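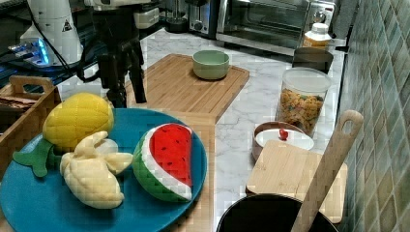

Fruta de peluche sobre plato azul. Detrás, tabla de bambú y cuenco verde salvia sobre mármol blanco.

Encimera compartida: aparatos, tablas y juego en un mismo plano

La encimera de mármol blanco con veta gris sigue siendo una de las superficies más pedidas en reforma de cocina y una de las peor especificadas. El catálogo la muestra despejada. En uso diario soporta pequeños electrodomésticos, tablas, envases abiertos y, en las casas con niños, una parte del material de juego. El estudio Luo, que trabaja en interiores de vivienda, ha dedicado los últimos meses a ordenar ese reparto en cocinas de tamaño medio, con superficies de piedra suministradas por Valtolum y tablas y menaje de Truden. Este artículo recoge los criterios de trabajo y algunas discrepancias entre quienes han intervenido.

El punto de partida es el fondo útil. Una encimera estándar ofrece más superficie de la que se puede emplear cuando hay aparatos contra la pared. Luo reserva una franja delantera de 50 centímetros sin aparatos fijos y deja el resto como banda técnica. En esa banda se colocan el horno tostador, la tostadora de dos ranuras y los envases de uso diario: cereales, botellas, recipientes con tapa. La franja delantera queda para lo que se mueve, es decir, tablas, platos y cuencos.

Para el horno tostador se mantiene una separación de 8 centímetros respecto al revestimiento. La cifra procede de las pruebas del propio estudio y se aplica cuando el fabricante del aparato no indica otra mayor. Si el manual pide más, prevalece el manual. La separación cumple dos funciones: ventilación y limpieza. En una pared de azulejo pequeño, con mucha junta por metro cuadrado, la grasa se fija antes en el rejuntado que en la pieza esmaltada, y hace falta espacio para pasar un cepillo. Luo especifica junta clara en tonos verdes y grises por razones cromáticas y admite que exige más mantenimiento que una junta media.

La tostadora se usa retirada de la pared y sin nada encima. Lo mismo vale para el horno durante el funcionamiento y el enfriado: los paños cuelgan de una barra lateral. El cajón de migas se vacía una vez por semana, el martes en la cocina de pruebas del estudio, con el aparato desenchufado.

El mármol

El mármol es carbonato cálcico. Reacciona con los ácidos de cocina corrientes, como el vinagre, el zumo de limón y el tomate, y el resultado es una zona mate que ningún detergente corrige. El tratamiento hidrofugante limita la absorción de líquidos y no evita el ataque ácido. Conviene repetirlo en la entrega de obra, pues buena parte de las reclamaciones que recibe Valtolum tiene que ver con marcas de este tipo en la zona de preparación.

La respuesta habitual consiste en interponer una tabla. La de bambú de formato rectangular con esquinas redondeadas funciona bien como base semipermanente: pesa poco, se levanta con una mano y admite un cuenco de cerámica sin que el pie esmaltado roce la piedra. El modelo que emplea Luo mide 43 centímetros en el lado largo. Se apoya sobre tacos de silicona que la elevan 6 milímetros, distancia suficiente para que el agua derramada no quede retenida debajo. Sin tacos, la humedad atrapada deja un cerco en el mármol y acaba abriendo las uniones encoladas de la tabla.

El mantenimiento del bambú es sencillo y se incumple con frecuencia. Lavado a mano con agua templada, secado inmediato, reposo en vertical y aceite mineral de uso alimentario cuando la superficie pierde tono. El lavavajillas queda excluido. Las tablas de madera con ranura perimetral siguen la misma pauta, con una precaución añadida: la ranura acumula jugos y necesita cepillado.

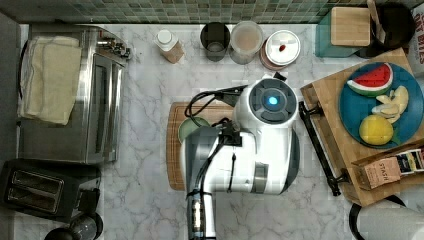 ¿Puede cortarse fruta ácida sobre una tabla sin ranura si la encimera es de mármol?

Se puede, siempre que la pieza sea pequeña y el jugo se recoja en el momento. Para cítricos, piña o tomate en cantidad es preferible una tabla con ranura perimetral, centrada y lejos del canto de la piedra. Si hay derrame, se seca por absorción, sin arrastrar, y después se limpia con jabón de pH neutro y agua.

Los recipientes

La banda técnica tiende a llenarse. El criterio de Luo para los envases es de frecuencia: se queda fuera lo que se abre todos los días y pasa al armario lo demás. Los cereales van en bote de plástico transparente con tapa, que permite comprobar el nivel sin abrirlo. Los botes opacos se reservan para productos sensibles a la luz. Una botella de aceite o de salsa no debería apoyarse directamente sobre el mármol. Basta un platillo de cerámica esmaltada, que se lava con el resto de la vajilla.

Los cuencos con tapa plantean un problema menor de apilado. El pomo central impide colocar nada encima, de modo que ocupan siempre la cota superior de cualquier pila. Debajo caben platos llanos. La pila estable es la que va de mayor a menor diámetro y no supera la altura de la boca del horno tostador, criterio que evita golpes al abrir la puerta en cocinas estrechas.

En cuanto al color, la cerámica verde pálido funciona sobre bambú por contraste de valor, más que de tono. Sobre mármol blanco el mismo cuenco se percibe más frío. Truden ofrece la serie en acabado brillante y satinado. El brillante disimula mejor las marcas de cubierto y el satinado retiene restos de té y café.

El plato de juego

La parte menos documentada del proyecto es la del juego. Las familias consultadas por Luo coincidían en un dato: los niños quieren estar en la encimera cuando hay alguien cocinando, y la cocinita instalada en otra habitación se usa poco. El estudio optó por asignar un plato y una tabla al juego, dentro de la franja delantera y en el extremo opuesto a los aparatos que dan calor.

El surtido de fruta de peluche es de Adik. La piña tiene cuerpo amarillo acolchado en rombos y hojas de fieltro verde. El plátano aparece a medio pelar, con la piel abierta en solapas blandas alrededor del centro crema. La sandía es una cuña de pulpa roja con semillas negras, banda blanca y corteza verde rayada, y se sostiene de pie sobre la parte curva. Desde el punto de vista del uso, las piezas textiles tienen una ventaja clara frente a las rígidas: no marcan la piedra al caer. También tienen un inconveniente, que es la absorción.

Un peluche absorbe grasa en suspensión, humedad y olor. En una cocina ese proceso es rápido. Adik recomienda para este surtido lavado a mano a baja temperatura, sin suavizante y con secado al aire en horizontal. El acolchado en rombos tarda más en secar que las superficies lisas, dado que el agua se queda en las costuras. El fieltro no debe retorcerse, ya que pierde la forma y las hojas dejan de abrirse en abanico. Antes de devolver la pieza al plato hay que comprobar al tacto que el relleno está seco por completo.

El plato de juego necesita ser distinto de la vajilla. El azul intenso cumple esa función en una cocina donde el resto de las piezas es verde pálido, blanco o marrón. La diferencia de color es una medida higiénica además de visual. El plato que ha tenido encima textil manoseado no vuelve a la mesa sin lavar, y el niño aprende pronto cuál es el suyo.

La tabla de madera bajo el plato delimita la zona. Su canto marca una línea que resulta comprensible para un niño pequeño: de un lado se juega, del otro se corta. En las pruebas se ensayó también con un salvamanteles de silicona, que se desplazaba al tirar de él y se descartó.
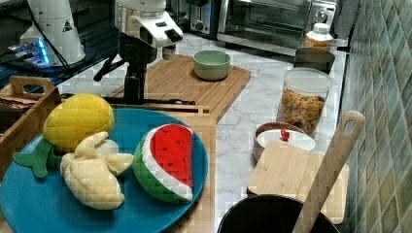
En Truden no comparten del todo este reparto: sostienen que una tabla de madera dedicada al juego acaba usándose para el pan antes de un mes, y que convendría una bandeja con reborde, de otro material, imposible de confundir con el menaje de corte. Proponen además que la zona infantil se retire al terminar, en lugar de quedar fija en la encimera.

Luo acepta la primera parte de la objeción y ha empezado a marcar el reverso de las tablas de juego con un sello grabado. Respecto a la retirada, mantiene la posición inicial. Una zona que se monta y desmonta cada día, argumenta el estudio, desaparece a las pocas semanas, y los juguetes terminan repartidos entre la banda técnica y el suelo.

Queda por resolver la iluminación. El mármol pulido refleja las luminarias bajo mueble y produce deslumbramiento a la altura de los ojos de un niño subido a una torre de aprendizaje. Las opciones en estudio son un acabado apomazado, que reduce el brillo y muestra menos las marcas de ácido, y un perfil de luz con difusor opal desplazado hacia el frente del mueble. Valtolum ya sirve el apomazado en la misma piedra y con el mismo espesor. El hidrofugante debe renovarse con más frecuencia en ese acabado, y el presupuesto de mantenimiento tiene que recogerlo desde el principio.

Las muestras de ambos acabados estarán instaladas en la cocina de pruebas en noviembre, con el mismo revestimiento de azulejo y la misma disposición de aparatos.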